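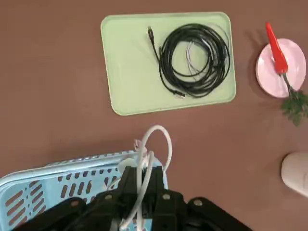 Ticket 694 – Equipment request: replacement grippers, two-arm cable station
Status: Pending purchase approval
Opened by: Rhiannon Gethin, Automation Planning
Priority: Normal

Summary
The station is used to pick up cables and place them in a basket. The current fingers were specified for rigid parts and do not hold thin cable reliably. The requester asks that replacement fingers be funded from the August equipment allocation.

Log

09:10 – Request received. Quotations attached from Ginard and Leitner. The Brinska quotation was returned because it did not state a delivery period.

09:40 – Test record reviewed. Of 74 logged attempts with thin cable, 17 ended in a dropped or slipped cable. The black cables were tested separately and are not included in this figure.

10:25 – Requester asked whether both arms require new fingers. Reply: one set is sufficient for the first stage. The second set may be deferred to the next budget period.
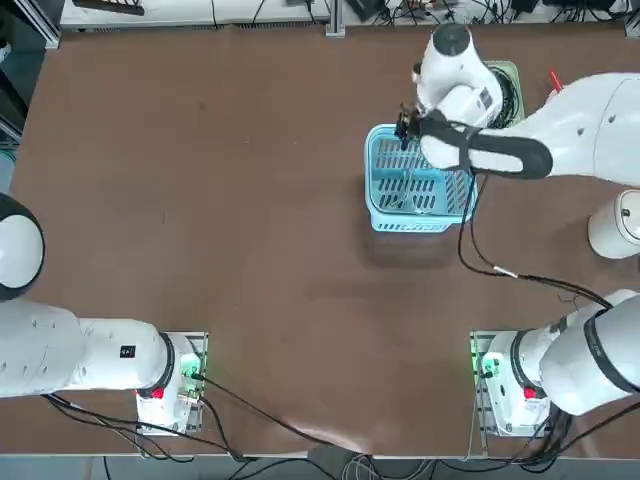 Attachment 2: Right arm at the basket, left arm folded back.

11:05 – Finance notes that the Leitner price excludes mounting hardware. A revised quotation has been requested. Ginard includes hardware but requires some 10 working days for delivery.

13:30 – Facilities asked whether cable management for both mounting bases should be covered by this ticket. It should not. Please submit a separate request under the Jolto budget line, as that work concerns the bench and not the arms.

14:15 – Revised Leitner quotation received and forwarded to Finance. The maintenance plan offered with it is optional and has been left out of the comparison.

Action required
Finance to confirm the available balance. The requester is to supply the mounting plate drawing before any order is placed – neither supplier will accept a return of fitted parts.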